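Module 4: Care and Handling of Bound Collections
Handout 3. Shelving: support, clearance and position
Prepared by Katherine Inga, with corrections from Hernán Quispe (May)

Read before the practical. Bring a pencil, no pens in the store.

1. Scope

The notes cover ordinary upright shelving of bound volumes in cloth, paper, leather and imitation leather. Pamphlets, newspapers and rolled material are dealt with in handout 5. Exhibition cradles are not covered in this module.

2. Terms used

Board: the stiff front or back cover of a book. Also, confusingly, the horizontal part of a shelf. In these notes the second is always called a shelf board.

Square: the margin by which the boards project beyond the text block at head, tail and fore-edge.

Tail: the bottom edge of the book as it stands.

Text block: the leaves, sewn or glued together, without the case.

Case: boards, spine piece and covering material made up separately and then attached to the text block.

Joint: the flexible strip between board and spine on which the board opens.

Lean: departure from the vertical when a volume is shelved without adequate side support.

3. How an upright book carries its weight

A hardcover standing on its tail rests on the bottom edges of its two boards. Because of the squares, the text block does not touch the shelf. It hangs from the joints and endpapers, and its weight acts forwards and down. The effect grows with the height and thickness of the block. Over years the front part of the block drops until it meets the shelf board, and the spine is pulled concave near the head. In the Gostport survey, Yabsira Seyoum recorded 217 volumes with visible drop in one bay of large reference works. Almost all were over 200 mm high and had narrow joints.

Lean adds a sideways force. The case becomes a parallelogram, one joint is stretched and the other is compressed. A lean of up to 12 degrees is often left uncorrected in working libraries. It should still be noted on the bay sheet.

Measure lean at the spine, with the gauge on the shelf board and not against a neighbouring book. Cabrera's older tables measured it at the fore-edge, and the figures cannot be compared directly.

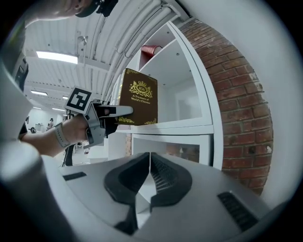

Side support is the main variable under the control of the person shelving. It may come from neighbouring volumes, from a book end or from the upright of the unit. Each has a different contact area. A full row of similar heights gives contact over nearly the whole cover. A book end gives contact over its own height only, and if it is much shorter than the book the upper part of the board is free to warp. A volume placed on its own, such as the brown Treasury of World's Classics with its tail on the white shelf board, has no row to lean on and depends on whatever is holding it. With covers of this type the gold decoration also has to be considered. The crest and title sit high on the front and the ornamental border runs along the lower edge, so a low book end would bear on the border. Place a sheet of smooth card between the two. Note too the screw holes in the side panels of units like this one. Check that no screw head stands proud before using a panel as support.

4. Clearances

Allow a hand's width above the tallest volume in the row. Less than this and readers will pull by the head of the spine.

Leave a gap behind the row. Where the unit is open at the back and stands near a masonry wall, keep volumes forward of the rear edge of the shelf board. An outside wall may be colder than the room, and damp air will settle there first.

Rows should be firm but should part with light pressure. If a book cannot be withdrawn with one hand while the other steadies its neighbours, remove one volume from the row.

5. Withdrawing and replacing

5.1 Push back the volumes on either side.
5.2 Grip the exposed book at the middle of the spine, thumb on one board and fingers on the other.
5.3 Draw it straight out. Do not tip it by the headcap.
5.4 Close the gap or move the book end up.
5.5 To replace, open the gap first, then slide the book in level. Do not use its lower corners to force the row apart.

Volumes too heavy for one hand are shelved flat, no more than two to a pile, the larger underneath.

6. Book ends

Tornari pattern: folded steel, thin base plate. The plate slides under the first books and can cut into the tail of the text block. Tape the edge.

Prurkel pattern: weighted block, felt on both faces. Suits cubbies of moderate depth. Replace the felt once it becomes shiny.

7. Practical

Work in pairs. Each pair takes one bay and completes a bay sheet: lean, drop, side support, clearance at head, gap at rear. Then reshelve to section 4 and repeat the lean measurements. Sheets to Ruth Villanueva by 12 noon. Queries about the gauges go to Ruth Salazar, room 9.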